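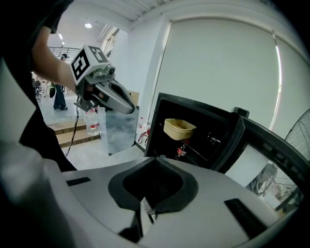 Dresbridge Property Group — Resident and Purchaser Support
Case 259: Deposit instalment not reflected in purchaser portal, Reuter Towers Stage 2
Status: Closed
Priority: High (settlement-related)
Category: Purchaser accounts / Payment allocation
Raised by: Rigoberto Quintero, purchaser
Assigned to: Theda Hellwig, Purchaser Accounts

Initial report
The purchaser advises that the third instalment of the deposit on his apartment at Reuter Towers was transferred from his bank in September. The portal continues to show the instalment as outstanding and has begun to issue automated arrears reminders. The most recent reminder states that the contract may be placed under review if payment is not received within 20 days. The purchaser's mortgage broker has asked for a current statement of account before the lender will proceed to formal approval, and the statement produced by the portal is incorrect.

Documents supplied: bank transfer receipt, copy of the instalment schedule from the contract of sale, and a copy of the reminder notice.

9:10 am — Accounts
Case accepted. Receipt compared with the instalment schedule. The amount and the receiving account are correct. The reference field on the receipt reads "Quintero apt deposit" and does not contain the lot number or the purchaser code. Transfers without a purchaser code are not matched automatically and should pass to the unallocated receipts ledger for manual review.

Arrears reminders suspended on this contract until the case is resolved. The purchaser has been notified by email that no action will be taken under the default provisions while the matter is being investigated.

10:35 am — Accounts
Unallocated receipts ledger for Stage 2 searched by surname, amount and date. No result. Search repeated for Stage 1. No result. Bank statement for the trust account confirms that the funds were received in full. The money is therefore held correctly and the fault lies in allocation.

Referred to Portal Systems with a request to trace the receipt from the bank file.

1:20 pm — Portal Systems
The bank file was imported on schedule. The receipt is present in the import log with a status of "matched". It was allocated to a contract at Drarkgate, a separate development managed through the same trust accounting platform.

The matching rule in use compares the reference text with purchaser codes, then with surnames, then with the lot description. The Drarkgate contract is held by an unrelated purchaser with the same surname. As only one active Quintero record was visible to the rule at the time of import, the receipt was matched at the second step. The record for Reuter Towers had been flagged as inactive.

Accounts to confirm why the flag was set.

2:05 pm — Accounts
The flag was set when the purchaser requested a change of postal address. The address form created a new contact record and retired the old one, but the contract remained linked to the retired record. This should have been corrected when the form was processed. Contract relinked to the active contact record.

2:40 pm — Accounts
The purchaser telephoned to ask whether the $3000 variation paid for the upgraded kitchen joinery had been affected as well. Checked. The variation was paid by card through the portal, carries the purchaser code and is correctly recorded. He also asked whether the interest-bearing arrangement on the deposit would be disturbed. He was advised that interest is calculated on the balance held by the bank and will be attributed to his contract from the date of receipt — the date of correction has no bearing on it.

3:30 pm — Portal Systems
Reversal of the Drarkgate allocation requires approval from both project accounts. Approval received from Reuter Towers. Awaiting Drarkgate.

Following day, 9:45 am — Accounts
Drarkgate approval received. Allocation reversed and the receipt posted to the correct contract with its original date. The portal balance now shows the third instalment as paid and no amount overdue. Revised statement of account issued to the purchaser and, at his written request, copied to his broker at Woton Home Finance.

The purchaser on the Drarkgate contract had not viewed the account during the period in question. Drarkgate will issue its own correspondence.

11:15 am — Portal Systems
Report run on all contracts linked to retired contact records. Six further contracts identified. None has a misallocated receipt. All 6 have been relinked. Surname matching has been disabled across projects; a receipt without a purchaser code or lot number will now go to the unallocated ledger for the relevant trust account.

Resolution
Deposit instalment reallocated. Arrears notices withdrawn and removed from the contract history. Written apology issued under the signature of Theda Hellwig.

Advice to purchasers
Please include your purchaser code in the reference field of every transfer. The code appears at the top right of your instalment schedule. If a payment is not shown in the portal within three business days, send the bank receipt to Purchaser Accounts and quote your lot number. Please do not make the payment a second time while the first is being traced, as refunds from the trust account require a signed authority.

Purchaser comment on closure
"Statement received and the broker has confirmed it is acceptable. I would ask that the address form be fixed before anyone else in the building moves house. R. Quintero"

Accounts response
Noted. The form has been withdrawn from the portal pending correction. Changes of address are to be made by email in the meantime.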